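21/06/2018

Pavement notebook, Vadport apron job

Back at the desk with a sunburned neck and a boot full of joint sealant, so I'm writing this up before it all runs together. Luuk and I were out on the east apron from first light until the tower wanted us gone, and we got through more than I thought we would.

First the cores. We pulled two this morning, one from the taxi lane centerline and one from the edge of stand 6 where the deicing truck always parks. Centerline core came out at 224 mm, nice and clean, good aggregate all the way down. Stand 6 came out at 206 and I had to measure it again because I didn't believe it! The drawings show the same slab thickness across the whole apron. Either somebody ran short of concrete that day or the base was left high on that side. Annag thinks the base (she has seen the old survey sheets and says the levels never closed properly along there). I'd like to see those sheets myself before I put it in the report.

Luuk bagged both cores and labeled them. They're on the bottom shelf in the core room, left side, please don't stack anything on the stand 6 one, it has a hairline crack near the top and I want Hilde to look at it under the scope first.

Then the joints. Oh boy. The sealant in the transverse joints is the old Puvo compound and in the lanes that get full sun it has gone hard as a boot heel. I could push a screwdriver down the side of it and lift out a strip as long as my arm. In the shade of the pier it's still soft and still stuck to both faces, same product, same year. So when Bart asks whether we need to redo the lot, my answer for now is no, do the sunny lanes and leave the pier side until next time. He'll want a drawing with colors on it. He always wants a drawing with colors on it.

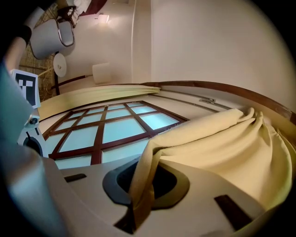 Bart also wants the glare question from the stand 6 lights settled, and that one has nothing to do with concrete but it has landed in my notebook anyway. The new floodlights went up on the mast closest to the crew rest building, and the people trying to sleep in there between shifts are getting the full blast of it. Lies has been asking what would fix it cheaply. Blackout blinds were priced and then went quiet. My own vote is for a decent lined curtain, and a dark one. A cream-yellow curtain looks lovely and friendly in a bedroom, all those soft folds, but I have my doubts about a pale one with an apron light pointed straight at it. The better fix is to tilt the lamp heads down a few degrees and fit a shield on the building side. I told Lies I'd ask the Marchetti people whether the shield they make for the smaller heads fits these ones too. Not done yet.

Back to real work. Friction runs: we didn't get any. The trailer's water pump is making a noise like a coffee grinder and Luuk shut it off before it ate itself. He has it in pieces on the bench and thinks it's the bearing. If the bearing is a standard size we can be running again quickly, and if it isn't we'll have to borrow the Garkier unit, which reads a touch higher than ours, so anyone comparing against last year's numbers needs to write down which trailer they used. I mean it. We had that mess once and I'm still finding the leftovers in spreadsheets.

Drainage - the slot drain behind stands 4 to 6 is holding water at the low end. I poured a bucket in at the top and it took its sweet time. Hilde put the camera in as far as the second silt box and found gravel, a luggage tag and a whole lot of rubber crumbs. Needs jetting. I'd do that before anybody touches the joints at that end, or the jetting crew will blow grit straight into our fresh grooves.

Length of joint to reseal, if we go with the sunny lanes only: 3833 meters. That's off the plan, measured twice, with the pier side left out. I haven't taken off anything for the patches Annag marked in pink, so the final figure will move a little.

Note to whoever orders: backer rod. The last roll was too skinny and kept dropping to the bottom of the groove. One size up, please!

Still open:
Survey sheets from Annag
Hilde to look at the stand 6 core
Marchetti shield, do they fit the bigger heads
Pump bearing (Luuk)
Get a jetting slot before August, when the stands fill up
Colored drawing for Bart, sigh

Also my good chalk line is missing. Orange case, my initials on the bottom. If it's in your truck I won't be mad.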